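Juillet 2024

Les paniers tressés reviennent dans nos cuisines (et le mien ne quitte plus la table)

On m'avait prévenue : une fois qu'on en a un, on en veut trois. Depuis que la boutique Sturnov a rouvert en mai avec tout un rayon de vannerie, je croise des paniers bruns partout dans le quartier, chez les voisins, à la boulangerie, et même sur le comptoir du cordonnier ! J'ai fini par céder moi aussi.
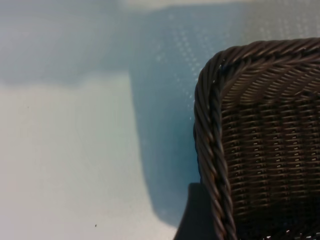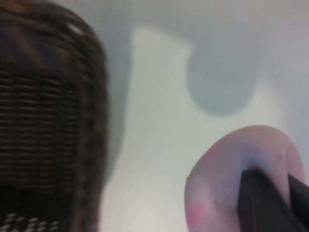
Le brun foncé du tressage sur une surface claire.

L'actualité, la voici : Sturnov et l'atelier Henriques organisent jusqu'à la fin du mois une reprise des vieux paniers. On apporte le sien, fatigué, troué, avec une anse qui pend (le mien n'avait plus d'anse du tout), et on repart avec un bon d'achat ou bien, si la structure tient encore, avec un rendez-vous pour le faire réparer. L'opération a commencé mardi matin et il y avait déjà la queue sur le trottoir à l'ouverture. D'après la boutique, 158 paniers ont été déposés le premier jour. Je veux bien le croire, vu la pile qui montait derrière la caisse – on ne voyait presque plus la vendeuse.

L'atelier Henriques, pour ceux qui ne connaissent pas, c'est la petite porte verte au bout de la rue Basse, ouverte l'après-midi seulement. On y retresse les bords abîmés et on y remplace les brins cassés, aussi bien sur l'osier que sur les fibres synthétiques, ce que beaucoup refusent de faire. Comptez une dizaine de jours d'attente en ce moment. L'atelier espère remettre en état jusqu'à 700 pièces d'ici l'automne, dont une partie ira à la ressourcerie Rullura, qui les vendra à petit prix.

J'ai profité de ma visite pour demander comment on nettoie ces choses-là, parce que la poussière se glisse dans chaque petit trou et que ça m'agace prodigieusement. Réponse : un pinceau large et sec, puis un chiffon à peine humide, et on laisse sécher à l'ombre, retourné. Le lave-vaisselle est à proscrire (oui, quelqu'un a essayé, et non, ce n'était pas moi). Pour le pain, un torchon au fond évite que les miettes passent à travers. Pour les fruits, je ne mets rien, je secoue le tout au-dessus de l'évier une fois par semaine et ça va très bien.

Côté rangement, le panier a réglé chez moi la question du courrier, des clés et des élastiques qui traînaient sur la table. Bon, tout y est en vrac, mais au moins c'est au même endroit ! Une amie y range ses pelotes, ma sœur ses oignons. Je rêve maintenant d'un modèle plus haut pour les torchons, repéré chez Basow, qui en a reçu quelques-uns la semaine dernière et participe aussi à la reprise – les dépôts s'y font au fond du magasin, à côté des bocaux.

Les paniers doivent être vidés et à peu près propres. Les modèles en métal ne sont pas acceptés, les couvercles seuls non plus. Dernier dépôt le 31 au soir, chez Sturnov comme chez Basow.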